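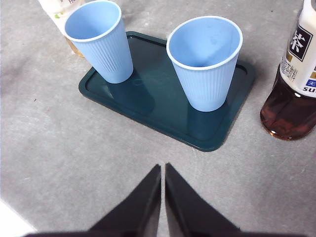

Kevin Hegarty
I read your opening post twice, Plandine, and I still think you should leave the tannin stain alone until you know what the mug is glazed with. My mother scrubbed one of hers with baking soda for years and took the shine right off the inside. Soak first, overnight if you can stand to wait, and see where you are in the morning.

Stuleo
Kevin, I love you, but baking soda never hurt a mug in my house! I make a paste with a little warm water, rub it around with my thumb, rinse, and go about my day. Been doing it since we got married and those mugs have gone through more than 400 camping breakfasts with us (my husband keeps a log, don't ask). They look fine.

Kevin Hegarty
Fine to you, maybe. Hold one up to the window next to a new one and then tell me.

Plandine
Thank you both, you're so kind to take the time. The mug was my aunt's and I drink my tea pretty strong, so it's brown all the way up to the handle now. I don't know the glaze. There's nothing on the bottom except the number 26 scratched in by hand. I did try dish soap and a soft sponge and it did nothing at all.

Si-woo Seo
Dish soap won't touch it, I'm afraid. Tea stains need something a bit sour or something a bit gritty. I would go with the sour, and here is how I do it for old cups. Use white vinegar and hot tap water, half and half, leave it for an hour, then wipe with a cloth. If there is any gold trim, keep the vinegar well below it.

The other thing is to rinse right after you finish drinking. I know that's boring advice. I switched to cold oolong for most of last October when it was still so warm here, and I had a lot less scrubbing to do, though I did miss my hot cup at four in the afternoon.
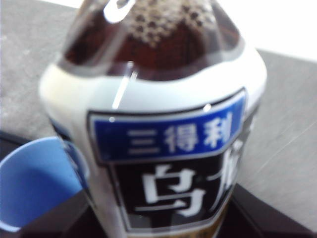
Re: Vinegar or baking soda?

Nostlow
Vinegar on a handmade mug makes me nervous. If it has fine cracks in the glaze it can soak in, and then every cup tastes like salad for a week. I'd do the denture tablet. One tablet, warm water, walk away.

Si-woo Seo
That's a fair point about the cracks, Nostlow. Plandine, does it have any?

Plandine
A few little ones near the bottom, yes. I got a denture tablet from my neighbor and the mug is sitting by the sink right now, fizzing away. I'll come back after supper and let you all know.

Stuleo
Still say baking soda. Good luck, honey!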